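Todix Storm and Flood Warning Station: User Manual
Section 6. Installing the station and setting the alarm levels
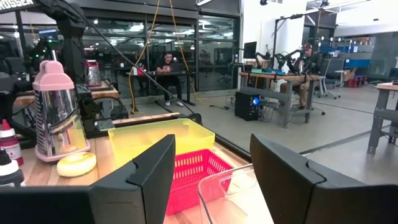

Before you start with this section, the mast must already stand and its concrete must be hard. If this is not done, please go back to Section 5. The work in Section 6 needs two persons, one at the mast and one at the base unit inside the building.

The station measures wind speed, air pressure, rainfall and, if you have bought the Trakent probe, the water level in a stream, ditch or drain. It does not predict the weather. It tells you what happens at your place now, and it gives an alarm when a value passes the level you have set. Always follow the official warnings of your area also when the station is silent.

CAUTION: Do not work on the mast when thunder can be heard or when the wind is strong enough to move large branches. Do not go near a stream that is already high in order to install the probe. Wait until the water has gone down.

6.1 Mounting the wind sensor

1. Take the wind sensor out of its bag and turn the cups by hand. They must turn freely and without noise.
2. Push the sensor on the top of the mast until the collar touches the stop ring.
3. Turn the sensor so that the arrow on the collar points to the north. Use a compass, and keep it one arm's length away from the steel mast when you read it.
4. Tighten the two collar screws one after the other, a half turn each time.
5. Lead the cable down on the inner side of the mast and fix it with the black clips.

Note: The cable needs a drip loop before it goes into the wall. A drip loop is a small bow which hangs lower than the hole, so the rainwater falls off there and does not follow the cable into the house.

6.2 Mounting the rain gauge

1. Choose an open place. The distance to a wall or a tree should be at least double the height of that wall or tree.
2. Screw the gauge on its plate and check the small bubble level. The bubble must be inside the ring.
3. Remove the piece of foam which holds the tipping bucket during transport. Many customers forget this foam, and then the station shows no rain the whole season.
4. Put the funnel on and turn it to the right until it clicks.

6.3 Installing the Trakent water level probe (option)

1. Find a straight part of the bank where the ground is firm. Avoid the outer side of a bend, as the bank is often washed away there during a flood.
2. Drive the guide pipe into the ground with a rubber hammer. The slots of the pipe must look downstream.
3. Lower the probe into the pipe until it rests on the bottom pin.
4. Close the cap and lock it with the key supplied.
5. Write down the distance from the bottom pin to the top of the bank. You will need this number in 6.5.

CAUTION: The probe cable must not cross a path where people or animals walk. If there is no other way, put it in a protection pipe under the ground.

6.4 Connecting the base unit

1. Place the base unit on a wall on the upper floor, if the building has one. A unit in a basement will be under water exactly when you need it.
2. Connect the cables to the sockets with the same letter: W for wind, R for rain, P for probe.
3. Put in the backup battery. With a full battery the unit works 39 hours without mains power.
4. Plug in the power adapter. The green lamp blinks while the unit searches for the sensors, and then it stays on.

If the green lamp does not stop blinking, unplug the adapter, take out the battery, wait one minute and begin again from step 2.

6.5 Setting the alarm levels

1. Press MENU and hold it until the word LEVELS is shown.
2. Choose the sensor with the arrow keys and press OK.
3. Enter the value for the first alarm (yellow). For the probe, the value must be entered in millimeters below the top of the bank. The factory setting is 600.
4. Enter the value for the second alarm (red). The unit does not accept a red value which is less serious than the yellow one.
5. Press OK two times to save.

Note: The factory settings are made for small streams in flat land. In a steep valley the water rises much faster, and you should set the yellow alarm earlier. Ask the older neighbors how high the water came in past floods, and how fast.

6.6 Testing the alarm

1. Tell everybody in the building that you will make a test. The siren is loud.
2. Press TEST and hold it for 6 seconds.
3. The yellow lamp comes on first, then the red lamp together with the siren.
4. Press any key to stop the siren.
5. Check that each telephone number in your list has received the test message.

Repeat this test every month, and one more time before the storm season starts. Where the season begins in June, please do it in the last days of May. Replace the backup battery when the unit shows LOW BATT, also if this message disappears again by itself.

Changes in this edition

Step 3 in 6.2 (transport foam) is new. The connection of the older Rautiainen wind sensor was moved to Appendix C. The text was checked by Kirstin Aitken and Dagný Þórarinsdóttir. Edition of March 10, 2018.

Continue with Section 7, Reading the storm log.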